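Furnished Lounge: Safety and Condition Checklist, with Inspector's Comments

Property: Gana House, ground floor lounge
Managing agent: Cocco Lettings
Inspector: Gianni Carbone
Visit: Thursday, 11 a.m.
Form: Vindent 6, residential, furnished
Result codes: S satisfactory, A advisory, R remedial action required, N not inspected

Part 1. Floor and walking routes

1.1 Rug lies flat, edges not curled. S
Comment: All four edges checked by hand. No curl. Pile is even.

1.2 Rug secured against slipping. A
Comment: No underlay fitted. Rug moved slightly under a sideways push with the foot at the corner nearest the door. Fit a non-slip underlay trimmed 1 inch short on every side.

1.3 Clear route from door to window. S
Comment: Narrowest point measured 31 inches, between the coffee table and the left sofa. Minimum on this form is 24.

1.4 No cords across walking routes. S

1.5 Loose items removed from floor. A
Comment: Wrapped items should be put away or unwrapped before check-in. Plastic wrap on a rug is a slip hazard and a suffocation hazard for small children. Take all packaging out of the room on changeover.

Part 2. Upholstered furniture

2.1 Fire labels present on all upholstered items. R
Comment: Labels found under the three-seater and under the left sofa. None found on the right sofa. The agent has been asked for the purchase record. If none can be produced, the sofa must be replaced or certified before the next letting.

2.2 Frames sound, no movement at arm joints. S
Comment: Each arm loaded by hand, front and side. No creak, no play.

2.3 Legs and feet level, no rocking. S

2.4 Seat cushions seated fully, zippers closed. S
Comment: One zipper pull missing, three-seater, rear of left seat cushion. Zipper is closed and will stay closed. Not scored.

2.5 Throw pillows and loose covers in fair condition. S
Comment: Pillows carry fire labels inside the cover. See 2.6 for arm covers.

2.6 Arm covers secured, not touching the floor. A
Comment: See discussion below.

2.7 Skirts intact, not trailing. S
Comment: Stitching sound on all three sofas. Clearance from floor is even.
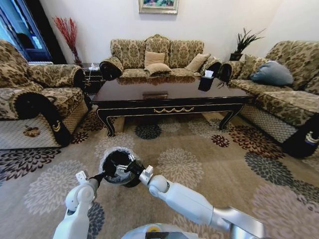

Arm covers are not a standard line on most furnished-property forms. It was added to Form 6 after repeated findings of covers sliding off when a person leans on the arm to stand up. Older users put most of their weight on the front of the arm, so a loose cover matters more there than anywhere else on the sofa. The long black cover on the front arm of the left sofa hangs to the floor, and its lower end can be stepped on by anyone passing along that side. Shorten it or tuck it and fix it with twist pins on the inner face of the arm. Pins on the outer face are not accepted. Covers on the other arms may stay at their present length once pinned. Covers are to be machine washed only if the care label allows it, as embroidery can shrink and pull the fabric up off the arm.

Part 3. Coffee table

3.1 Stable under load. S
Comment: Tested with 65 pounds at center and hand pressure at each corner. No tilt.

3.2 Corners and edges free of splinters and sharp trim. S
Comment: Gold trim on the apron and legs checked with a cotton cloth. Cloth did not snag.

3.3 Finish intact. A
Comment: One chip on the rear edge of the lacquer, under a quarter inch. Not sharp. Touch in to prevent lifting. Clastotico black filler was used on an earlier repair to this table and matches well enough.

3.4 Surface not overloaded. S
Comment: Tissue box may stay. No candles or incense on the table at any time. Include this in the guest notes.

3.5 Glare. S
Comment: High gloss top. Glare from the window is noticeable in the afternoon but does not hide the table edge.

Part 4. Corner items, plants and decoration

4.1 Tall vase stable. A
Comment: Vase is light for its height and the red branches put the weight near the top. Add sand or gravel to the bottom third. Keep in the corner, off the walking route.

4.2 Branch tips clear of eye level for a seated adult. S
Comment: Nobody seated on the three-seater can reach the tips without leaning.

4.3 Plants non-hazardous, leaves clear of seating. A
Comment: Leaves of the plant in the black planter are stiff and pointed. Turn the planter so the longest leaves face the wall. Confirm species with the agent, and note it in the guest file if harmful to pets.

4.4 Planter has a drip tray. S

4.5 Side table stable, nothing overhanging. S

4.6 Wall-hung items secure. S
Comment: Painting above the three-seater is on two fixings. Lifted, lowered, rechecked. Both hold. Do not rehang on a single wire.

Part 5. Heating, window and electrical

5.1 Radiator not blocked or covered. A
Comment: Left sofa stands in front of part of the radiator. Gap measured at 3 inches. The form asks for 6. Move the sofa forward, then remeasure item 1.3. There is enough spare width for both to pass.

5.2 Radiator valve reachable. S
Comment: Reachable, stiff. Work it through full travel once a season.

5.3 Window opens, latches, and has a restrictor. S
Comment: Restrictor engages at some 4 inches.

5.4 Outlets undamaged, not overloaded. S

5.5 Smoke alarm present and sounding. S
Comment: Tested by button. Replacement due in May per the sticker.

5.6 Carbon monoxide alarm. N
Comment: Boiler is outside this room. See kitchen sheet.

Part 6. Actions

2.1 Label or certificate for right sofa. Agent. Before next letting.
1.2 Rug underlay. Agent. 13 days.
2.6 Shorten and pin arm covers. Housekeeping. Next changeover.
5.1 Move left sofa forward. Housekeeping. Next changeover.
4.1 Weight the vase. Housekeeping. Next changeover.
4.3 Turn planter, confirm species. Housekeeping and agent.
3.3 Touch in chip. Agent. No deadline.
1.5 Packaging. Standing instruction.

Reinspection covers items 2.1, 2.6 and 5.1 only. The remaining advisories can be closed in writing by the agent.

G. Carbone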